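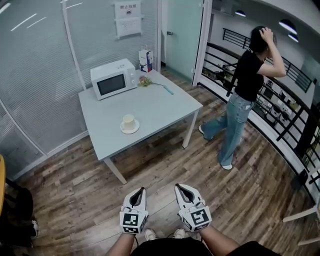
Aus der Spätschicht kam der Hinweis, der linke Greifer habe beim Absetzen zweimal nicht geöffnet und erst nach dem Neustart wieder reagiert. Ob der Taster oder die Leitung schuld war, ließ sich am Gerät nicht mehr feststellen. Daraufhin wurde der Platz gesperrt und nach Liste geprüft.

Prüfliste Handgreifer, Standort Josthorpe
Anlass: Störung beim Absetzen einer Tasse, Meldung 553
Prüfumfang: 7 Punkte

1. Finger und Innenbeläge
In Ordnung. Beläge beidseitig fest, keine Risse. Links leichter Abrieb an der Spitze, bei der nächsten Prüfung wieder ansehen.

2. Öffnen und Schließen im Leerlauf
50 Zyklen je Seite. Rechts ohne Befund. Links ein Aussetzer in Zyklus 31, Finger blieben geschlossen.

3. Kabel und Zugentlastung
Mangel. Die Zugentlastung links sitzt locker. Bei Zug nach unten bricht das Signal ab, der Fehler ist wiederholbar. Ersatzteil bei Karakaya bestellt, Position 184.

4. Markerwürfel
Fest, Flächen sauber. Nach dem Tausch der Zugentlastung neu kalibrieren, auch wenn die Anzeige keinen Versatz meldet.

5. Verhalten bei Signalverlust
Mangel. Der Greifer hält die letzte Stellung, gibt aber keinen Warnton. Laut Betriebsanweisung muss der Ton sofort kommen. Einstellung war nach dem Update vom August auf »aus«. Korrigiert, Test bestanden.

6. Arbeitsplatz
Tisch standsicher. Laufweg zum Geländer freihalten, weitere Personen bleiben während der Aufnahme außerhalb der Reichweite. Keramik nur leer verwenden. Mikrowelle nicht einschalten, Tür nur mit einem Greifer bewegen.

7. Unterweisung
Nachweise vollständig bis auf einen. Wird vor Schichtbeginn nachgeholt.

Ergebnis: rechter Greifer freigegeben. Linker Greifer gesperrt bis zum Einbau des Ersatzteils und Wiederholung der Punkte 2 bis 5.

Bemerkung zu Punkt 3: Kabel bis dahin nicht mit Klebeband fixieren. Das wurde schon einmal gemacht und hat den Fehler nur verdeckt.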